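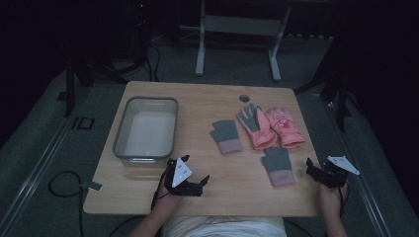
Handschuhe soll man mit so einem Gerät lieber gar nicht rasieren, meint Renata Szewczyk, die Bündchen seien zu weich und die Klingen würden dort sofort eine Masche fassen. Sie hat mir das unter meinen Beitrag über Wollwaschmittel geschrieben, und ich habe damals noch keine Antwort gewusst. Inzwischen benutze ich den Fusselrasierer Orkus Ladby seit einem ganzen Winter und möchte berichten.

Gekauft habe ich ihn im Kurzwarengeschäft Witkowska in Lerkau. Im Internet hatte ich vorher lange gelesen. Bei einem Händler standen 2.245 Bewertungen, davon waren sehr viele nur ein Wort lang, «super» oder «Schrott». Das hat mir nicht geholfen. Im Geschäft durfte ich das Gerät an einem alten Schal probieren, und das war mehr wert als alles Gelesene.

Lieferumfang: Gerät, Ladekabel, Ersatzklinge, kleine Bürste, Anleitung. Die Anleitung ist auf Deutsch und verständlich, nur die Schrift ist sehr klein. Der Akku hat laut Verpackung 2.000 mAh. Eine Anzeige für den Ladestand fehlt leider, man merkt erst am langsameren Ton, dass es bald zu Ende geht.

Der Scherkopf hat einen Ring, mit dem man den Abstand einstellt. Für grobe Wolle nehme ich die weiteste Stufe, für Merino die mittlere. Die engste Stufe verwende ich nur für Mantelstoff. Bei einem dünnen Pullover habe ich sie einmal aus Neugier probiert und ein Loch gemacht, so groß wie ein Stecknadelkopf. Ich habe es gestopft, aber ich weiß, wo es ist.

Nun zu den Handschuhen. Frau Szewczyk hat zur Hälfte recht. Auf dem Handrücken geht es sehr gut, wenn man in den Handschuh eine flache Pappe steckt und das Gestrick damit etwas spannt. Zwischen den Fingern geht es schlecht, der Kopf ist dafür zu breit. Am Bündchen arbeite ich ohne Druck und immer in der Richtung der Rippen, nie quer. Eine Masche ist mir dabei bis jetzt nicht gerissen. Wer ganz locker gestrickte Sachen hat, soll vielleicht doch bei der Schere bleiben.
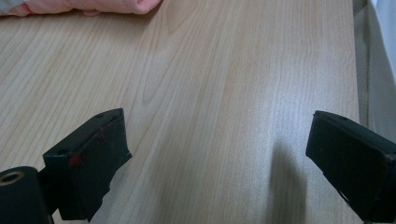

Eine harte, glatte Unterlage ist übrigens wichtiger, als ich gedacht habe. Auf dem Bügelbrett gibt der Stoff nach und wirft kleine Wellen, in diese Wellen schneidet die Klinge hinein. Auf dem Knie geht es aus demselben Grund noch schlechter.

Der Auffangbehälter ist klein. Nach einem Pullover muss ich ihn leeren, bei einer Filzjacke zweimal. Er sitzt fest und lässt sich mit einer Vierteldrehung abnehmen, trotzdem fliegt jedes Mal ein wenig Staub heraus. Ich mache es deshalb über dem Papierkorb. Die Bürste für die Klinge verliert leider ihre eigenen Haare.

Die Lautstärke finde ich erträglich, ungefähr wie eine elektrische Zahnbürste. Am Abend vor dem Fernseher möchte meine Familie es allerdings nicht hören.

Zur Haltbarkeit kann ich noch nicht viel sagen. Der Hersteller gibt für eine Klinge über 1.000 Minuten an, so weit bin ich noch lange nicht. Ersatzklingen bekommt man bei Witkowska im Paket zu 5 Stück. Für mein altes Gerät gab es gar keine mehr, und ich musste es wegwerfen – das hat mich geärgert.

Gut: Abstandsring, Ersatzklingen erhältlich, liegt auch in einer kleinen Hand bequem.
Weniger gut: keine Ladeanzeige, kleiner Behälter, schlechte Bürste.

Ich würde ihn wieder kaufen. Für feine Sachen bitte zuerst an einer Stelle probieren, die man später nicht sieht, zum Beispiel innen am Saum.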